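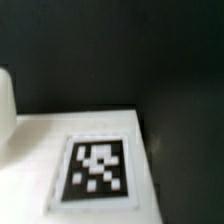

Black square in a thin light border, set in the top of a white block.

Rimmont Reading Room News
June 20, 2020

We open the door again, and the shelves are in a new order

Dear readers,

After the long closing which started in March, the reading room on Bednarek Street is open again for borrowing. The hours are shorter than before, from two until six in the afternoon, and for the moment we let in only 8 persons at one time. Please take a basket when you enter and give it back when you leave. If no basket is left, then the room is full and you wait a little outside. There is a bench by the door, and it has shade after three o'clock.

Many of you wrote to us in spring and asked what we do with our days when there are no visitors. The answer is that we made the inventory. The last full one was done before we moved from the old school, and the card catalog and the computer list did not agree with each other since then. We took every book in the hand, looked at the number inside the cover and compared it with both lists. In total we have now 3,031 books. It is less than what we always told to people, and I must correct the sentence on our web page, where it still says "almost four thousand."

Of the books in the old list, 179 were not found. Some of them are surely at your homes, and we would be very happy to see them again. There is no fine. You can put them in the box at the side entrance, also at night, and you do not need to write your name. The missing ones are mostly cookbooks and travel guides, but also the second volume of the history of the Skoturitz railway, which cannot be bought anymore. Without it the first volume ends in the middle of the building of the bridge, and several readers have complained to me about this, with good reason.

We also found things inside of the books. There were bus tickets, pressed leaves, a recipe for plum dumplings written on the back of an electricity bill, and a letter which was never sent. Everything is in a folder at the desk. If you think something is yours, please ask and describe it, and I will look. The letter I did not read further than the first line.

About the new order. The novels are no longer divided by the country of the author. They stand now in one long row by last name, beginning at the window and going around the room to the stove. I know that some of you liked the old way, and I liked it too, but we had too many discussions about writers who were born in one country and wrote in another. The detective stories stay separate as before. The poetry has moved to the low shelf under the stairs, and tall readers should be careful with the head.

The children's books are in the back room, where it is lighter. We have there 2 new shelves from Jetley, which are lower than the old ones, so a child of five years can reach the top without climbing. The picture books stand with the cover to the front. This takes more place, and for that reason a part of them waits in boxes and we will change them each month. If your child looks for one certain book and it is not there, tell us the title and we will bring it up.

Books that come back rest for three days on the table in the hallway before they go again to the shelf. Please do not take from this table, even if you see there exactly the one for which you waited. Write your name on the yellow list and it will be kept for you.

The reading evenings do not start yet. We hope for September, maybe with open windows and fewer chairs. The language exchange continues by telephone, in pairs, and it works better than I expected - one pair has spoken every week since March and is now reading a whole novel aloud, one chapter each. There is place for more people. Beginners in English are very welcome, I was one of them in this same room.

The loan period is six weeks until the end of summer. Renewing is possible by telephone in the opening hours, or with a note in the box. For large print books and audio books we have a small separate list, printed, at the desk, and we can send it by mail to persons who do not go out at the moment. In this case please write your address in clear letters.

Your librarian on Bednarek Street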